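Workshop Tips: Getting Two Small Arms to Run the Same Program Twice

Most of what goes wrong with a home or small-shop robot setup is in the software, and most of it can be fixed without buying anything. These tips are for people running one or two light arms from a desktop PC. They were collected on the Padilla bench, where the arms run on Valomier for motion control and Briltlow for planning, but nearly all of them apply to other packages.

Name your poses by what they're for

Pose_1, pose_2 and pose_final will mean nothing to you in May. Use names like above_tray, clear_of_edge and park_left. If a pose is only safe from one direction, put that in the name too: tray_from_top. Keep all the poses in one file and have every script read from it. Copying joint values into separate scripts is how you end up with three versions of the same position.

Make a park pose and use it at both ends

Every program should begin by moving to park and finish by moving to park. Go there slowly the first time after power-up. In Valomier you can set a separate speed for the first move, and 5 percent is slow enough to reach the stop button with time to spare.

Put the furniture in the planner

The planner only avoids what it has been told about. Add the work surface first, then any edge that sticks up, then whatever stands within reach. Plain boxes are fine. A raised strip of wood along the side of a surface is easy to leave out of the model, and a low approach will find it. Make the boxes a little bigger than the real thing. If the planner then fails to find a path, shrink one box at a time until it does, and you'll know which one was the problem.

Chairs are a special case. A chair moves, so a box drawn for it on one day is wrong on the next. Either mark a spot on the floor and always push it back there, or block off the whole area the chair can roll into.

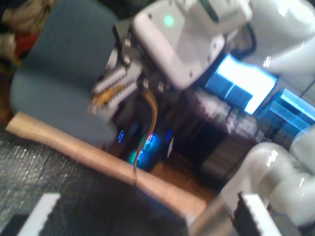 Cables don't show up in the planner either, and a planner that knows only the solid shapes will happily send the wrist around the long way. Limit the last joint in software so it can't wind a cable up. With a thin yellow-orange one drooping in a loose arc under the gripper, add a collision shape for the droop and attach it to the tool, so it gets carried through every move. A short, fat cylinder does the job. Check it again whenever you change the tool, and give it more room when the arm is going to tilt.

Keep two arms out of each other's space

The simplest method is a lock. Draw a box around the shared part of the surface, and let only one arm hold the lock for that box at a time. The other waits outside. It's slower than planning both arms together, but it is easy to read in a log and it fails safely if you write it so that a crashed script keeps the lock. Clear it by hand after you've looked at where both arms are.

If you do plan them together, load both grippers with the fingers fully open. Closed fingers make a smaller shape, and the plan that was clear with them closed may not be clear when they open.

Log to a file, and log less

Writing every joint reading to the screen slows some machines enough to upset the control loop. Send it to a file. For ordinary work, log the start and end of each move, the gripper command, and any error. Turn on full logging only while you're chasing a fault. We once filled a drive with 700 log files and couldn't find the one we wanted, so now the program name goes first in the file name and the run number second.

Camera settings for picking things up

Turn off automatic exposure. A bright monitor behind the work will pull the exposure down, and the detector starts missing parts it found that morning. Set exposure by hand with the room lights as you'll be using them, save the values, and have the script load them on start. If you can, mask the monitors out of the detection area as well, or switch them to a dark background.

Throw away any detection below your cutoff and try again from a slightly different angle. Ours is set at 67 percent. Retry twice, then stop and ask for help. Endless retries hide real problems.

Test in this order

Run it in simulation.
Run it on the arm with nothing to pick up, at low speed.
Run it with the part, still at low speed.
Run it 12 times at working speed and watch all of them.

If you change a pose, a limit or a collision box, go back to the second step. If you update the control software, go back to the first.

Save a copy that works

When a program passes, copy the whole folder, including the pose file, the camera values and the planner model, and write the software versions in a text file next to them. The free Clernano backup tool can do this on a schedule, but a manual copy with a sensible name is just as good. Don't edit the saved copy. Make changes in the working folder and save a new one after the tests.

Page updated November 2019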